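House rules for hand-held grippers, second go

Posted 22 September 2019

I wrote up our bench rules in May and put them on this blog, and they have not held up. Some were too vague to follow and a couple contradicted each other. I have rewritten them over the past fortnight and this post is the new version, with a bit on why certain ones changed.

For anyone new to the blog, I look after the collection side of Mostyn, which is a small project recording people doing ordinary table jobs with hand-held grippers. The recordings are used to train arms. Our current job list is bottles and trays: pick up a bottle, stand it up, put it in the tray, take it out again. The target for this batch is 2,000 good recordings. When I closed the laptop last night we had 2,708 in the folder, and 355 of those had been thrown out on review. So the numbers are fine. The trouble is that most of the 355 failed for things a written rule should have caught.

There is no proper standard for this sort of work that I have found. The published robot safety standards are written for machines with motors and guarding, and a tool you squeeze in your hand falls outside nearly all of it. What we do have is the labelling guide from Kalness, which is good on file naming and says very little about the bench. I have borrowed their habit of giving every rule a number and never reusing a number, even after a rule is dropped. That is why there is no Rule 4 below.

Rule 1. Check the jaws before the first recording

Open and close the gripper ten times with nothing in it. The jaws should meet squarely and come apart without sticking. Look at the lining on the inner faces. A bit of fray at the edges is acceptable. If the lining has lifted at a corner or slides when you push it with a thumb, the gripper goes in the repair tub with a note on it. Don't glue it yourself at the bench. We had one come back with glue across the face and the whole lining had to be cut off.

Rule 2. Check the pivots

Hold each arm of the linkage near the pivot and wiggle it. There should be no sideways play you can feel. The eyelets wear slowly and the people using a gripper every day are the last to notice, so this check is done by someone who didn't use that gripper the day before. Screws get a quarter turn at most. If one needs more than that, write it down.

Rule 3. Set the table before you pick anything up

The old wording was "tidy workspace", and everybody read it differently. The new wording is that every object on the table is either part of the job or on the mat. Bottles can be standing, lying or leaning at the start – we want the variety – but caps stay on and labels stay as they came. Do not peel labels to make a bottle easier to hold. The tray can sit at any angle provided its whole opening can be reached from where you are sitting.

Rule 5. Hold the start position

Jaws over clear tabletop, nearly closed, for a slow count of two. Then start. The review software at Fidville looks for this pause to find the beginning of a recording, and without it the first grasp gets trimmed off. This one rule accounts for more of our rejects than any other. A second gripper may be on the table, but it waits at the side until its turn.

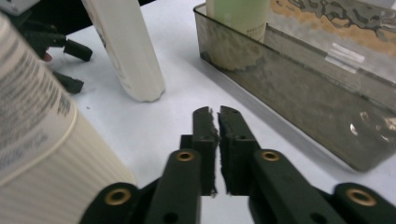
Rule 6. One job, one recording

If you drop a bottle, carry on and finish. Recoveries are useful. If you stop to talk, scratch your nose or answer the door, end the recording and start again. The May version let people pause for up to ten seconds, and reviewers at Mitlow asked us to take that out. They were right.

Rule 7. Log it straight away

Gripper number, job, anything odd. Three lines is plenty. Filling in the log at the end of the day does not work; I have tried it and I could not remember a thing past lunch.

I am leaving two matters open for now. The first is whether trays with badly scuffed walls should be replaced or kept in rotation. I lean towards keeping them. The second is how often the lining should be changed as routine. At the moment we wait until it fails the thumb test, and I'd like a fixed number of recordings instead. If you run a similar bench and have a figure you trust, leave a comment.

Recent posts
Naming files the Kalness way
What goes in the repair tub
Bench rules, first version (May)
Lighting a white table without glare

Contact | Copyright 2019, all rights reserved | Back to top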